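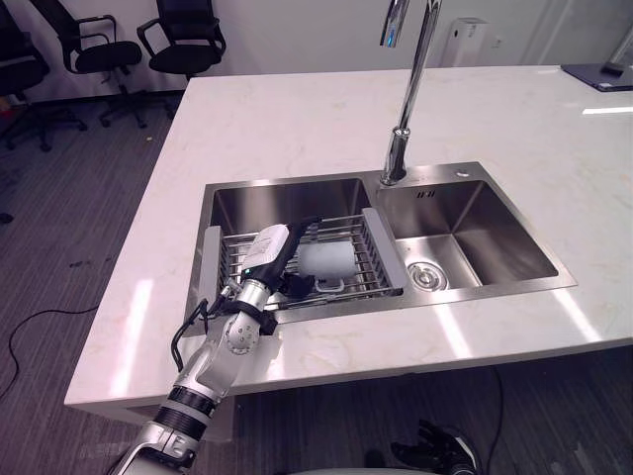
Feltura trains kitchen arms on a working sink

Sun 5 July – Feltura has begun recording remote-controlled demonstrations for its two-armed kitchen robot, starting with the handling of mugs at a double-bowl sink. An operator drives both arms from a separate station, and the joint positions and gripper commands are stored together with the view from the robot's head.

The first task is narrow. One gripper approaches a white mug standing on a wire rack across the left bowl, takes hold of it and moves it to the counter. The plan calls for 200 demonstrations of this task, each begun with the mug in a slightly different place or with the handle turned another way.

"Steel and the polished countertop both throw back the ceiling lights, and we want that in the data," said Heike Dreßler, who heads the recording work. Operators are told to keep a steady pace and to let go fully before pulling the arm back – a half-open gripper tends to drag the cup.

Runs in which the operator hesitates for more than 10 seconds are kept but marked separately. Knut Stöcker, responsible for training the control model, said they would be left out of the first version and added later for comparison.

A second task, moving a mug from one bowl to the other, will follow under the same recording rules.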